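Apple Season, Extended Edition

December 30, 2023

I said back in September that I was going to stop writing about apples. I lasted a few weeks, so here we are at the end of the year and I am writing about apples again!

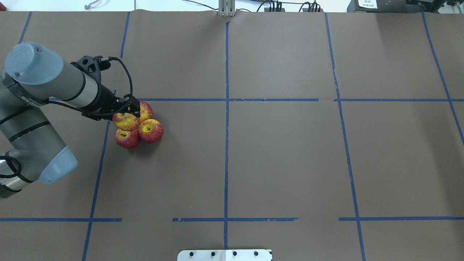
The red-and-yellow ones are my favorites, and I will argue this with anyone. A solid red apple can fool you (gorgeous outside, cotton inside), but when there's yellow showing under the streaks I can usually guess what I'm getting into. I look at the stem end first. If the little hollow is yellow-green with red blushing up all around it, that one goes in my bag. If it's hard grass green, I leave it for somebody with more patience.

Anyway, storage. I picked up a 22 pound box from the Painemal orchard stand in the fall, and this is the first year I've had any left at the holidays. The big change was sorting on paper. I used to tip the whole box into the sink and pick through it, and I'm sure I bruised half of them that way. Now I cover the big table in brown kraft paper and mark it off with blue painter's tape, so every batch has its own square: eat now, keep, bake, sauce. It looks like a very serious board game and I love it. My tape lines are never straight. I've tried a yardstick and they still wander off by the time I reach the end of the table.

Kraft paper is great for this. It's cheap, it gives the apples a bit of cushion, and you can write straight on it with a pencil. I get the long roll from the hardware store in Jisiscombe, and one roll has lasted me since before we repainted the hallway (same tape, by the way, I bought way too much).

The keepers get wrapped one by one and go down to the basement in shallow boxes, single layer. I check them whenever I go down for laundry. Anything with a soft spot comes back up and gets eaten or cooked that night.

Bake apples are the ones I'm most excited about right now. Four good-sized ones, cut into thick wedges, skins on. Toss them with a spoonful of brown sugar, some lemon, a pinch of salt and more cinnamon than seems polite, then roast at 400 until the edges go dark and sticky, stirring once. I've had them on oatmeal, on pancakes, and cold out of the dish while standing at the fridge. They're SO good with sharp cheddar, too.

The sauce pile I'm still figuring out. I made a batch with the skins left in and the color was a beautiful rosy pink, but the texture was a little leathery, even after a lot of mashing. Next time I'll cook them with the skins on and push the whole thing through the food mill. If you have a trick that keeps the pink and skips the chewing, please leave it in the comments, because I've got a full square of sauce apples to get through before the new year.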